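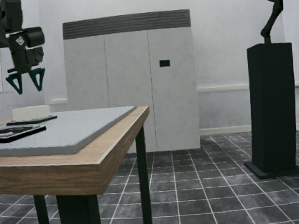
Pre-purchase walkround, two-arm bench cell, Trondstead workshop
Filled in during April, before the order goes to Udik. My comments are under each item, so skip them if you only want the ticks.

SECTION A: FLOOR AND FIXINGS

A1. Floor can take the pedestal. OPEN
I had hoped to tick this one straight off and I can't. The pedestal has a wide flat base plate, and it'll be sitting on tiles with grout lines running under it. Lovely for mopping, not so lovely for bolting into! Udik want to know what's under the tiles before they'll quote for fixings, so I've put 200 in the budget for a test drill and patching up afterwards.

A2. Nothing to trip on between table and pedestal. OK on the layout
Will need doing again once there are real cables. There are always more cables than you planned for.

A3. Table steady under load. OPEN
It's a chunky top and I do like it, but the legs aren't all the same (the front corner one is a good wide square thing, the one under the right side is much thinner). I'd want somebody to lean hard on that side before we commit. If it rocks we buy the Zirer bench instead, and that's 2140 we haven't got set aside.

SECTION B: ARMS AND GRIPPERS

B1. Both arms priced with mounts. OK
Yes, finally. The first quote left the pedestal out altogether and I only spotted it on the second read.

B2. Gripper fingers suit our parts. OPEN
The open triangle sort with two fingers, which are nice and light. My worry is the little dark bits in the black tray, as they're small and the fingers look rather large next to them. I've asked Shao for a loan set of narrower tips so we can try both. Please don't let anyone order spares until that's done.

B3. Reach covers the whole board. OPEN
Waiting on the drawing. I'm mostly bothered about the front edge, where the tray goes.

B4. Stop button within reach of whoever's standing there. NOT OK
It isn't on the quote. I've asked for two, one on each side, and I won't sign without them.

SECTION C: ROOM AND STORAGE

C1. Cabinet doors can be opened fully with the cell in place. OPEN
The big white cabinet is right behind the table. Someone needs to measure the gap with a tape (me, probably). Also keep the vent strip along the top clear, so no boxes up there please, however tempting.

C2. Work surface protected. OK
Grey board on top of the wood, set in a bit from the edges. Cheap to replace when it gets scratched, so I've budgeted for 13 of them, which should see us through a good long while.

C3. Wall rail clear of moving parts. OPEN
Check this when the reach drawing comes in. Same job as B3 really.

SECTION D: MONEY

D1. Yearly service included. NOT OK
Extra, and they want 2446 for it. I think we should pay it for the first year and then look again, but I'd like that agreed before the order and not after.

D2. Delivery and lifting. OPEN
Ask whether they bring it all the way in or leave it at the door. Last time it was the door!

Next walkround when the drawing and the loan tips are both here. Anything marked NOT OK holds up the order.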